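Falha em garras manuais interrompe trabalhos da Kisteso em Drulumberg

A empresa Kisteso suspendeu durante 27 horas o trabalho com as suas garras manuais em Drulumberg, depois de uma falha no mecanismo de abertura. Ninguém ficou ferido. A empresa confirmou o caso numa nota curta, publicada em março.

Segundo a nota, os dedos de uma das garras não abriram quando o operador soltou o gatilho. A peça continuou a apertar uma chávena até esta se partir, e um pedaço de loiça caiu perto da mão do operador. O trabalho parou logo a seguir, às 15h40, e as outras garras do mesmo lote foram retiradas das mesas para verificação.

As garras são usadas por pessoas para gravar tarefas domésticas simples, como pôr e levantar a mesa. As gravações servem depois para treinar robôs de cozinha da linha Kolari. O lote em causa tem 40 unidades, montadas na oficina de Aguiar, e cada unidade devia passar por revisão depois de 3000 ciclos de abertura e fecho.

A verificação encontrou desgaste na mola de retorno em várias unidades, algumas com apenas 600 ciclos. A Kisteso considera que a mola recebida no último fornecimento é mais fraca do que a pedida, mas ainda espera o resultado dos ensaios — a oficina de Aguiar não quis comentar.

O trabalho foi retomado com molas novas e com um limite de força mais baixo. Nas mesas continuam a ser usados tabuleiros, tigelas, pires e talheres comuns.
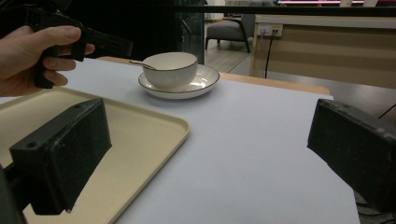 O que muda para os operadores

A partir de agora, cada operador deve abrir e fechar a garra dez vezes em vazio antes de começar o turno. Se os dedos ficarem presos, a unidade é desligada e não volta à mesa no mesmo dia. Passa também a ser obrigatório o uso de óculos de proteção nas tarefas com loiça ou vidro.

A Kisteso promete publicar o relatório técnico completo em maio. As gravações feitas com as unidades defeituosas vão ser revistas — as que mostram a falha ficam fora do treino dos robôs Kolari.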